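Shelves, Bottles and Bright Rooms: June at Sterndale

We've been going on about the new shelves at Sterndale for months, so it's a treat to finally put up a page with some pictures on it! Samuele Donati drew up the shelf plan and Vicente Navarrete did most of the fussing over what goes where (he moved the drinks four times before lunch, and the fourth go was easily the best). Click through slowly, there's plenty to enjoy in the corners.

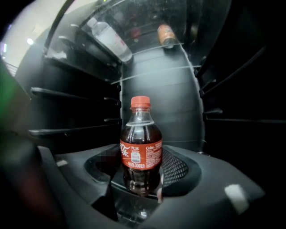 Drinks are my favourite thing to set out, and I'll defend that against anyone who prefers tins. You get colour straight away and a nice row of shoulders and caps when everything is facing forwards. The little 300 ml Coca-Cola is a beauty for it, with that red label and white Chinese lettering standing out so well against the dark shelving. Samuele wanted the larger bottles at eye level. We tried it for 25 minutes and went back to the small ones, which are so much easier to reach past and look lovely in a line.

On to the room, then. I'm very fond of a workroom with plain walls, where you can put anything down and still find it again, and I'd happily spend a whole afternoon in one sorting labels into piles. 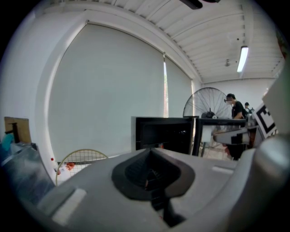
Blinds down, lights on, big fan at the ready, and heads down over the workbench.

Vicente has promised a proper written version of the shelf plan, with the price strips from Ondden and the spare clips from McKinnon listed by size. His first draft ran to 2000 words and I enjoyed every one of them, though he's trimming it to 658 so it fits on a single sheet. 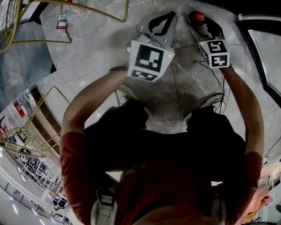 The short version will go up by the stock list once Samuele has checked the shelf heights. He's also keen to try the snacks next, starting with the crisps, and I've already put in a plea for the biscuits to go at the end nearest the drinks. More pictures when that's done!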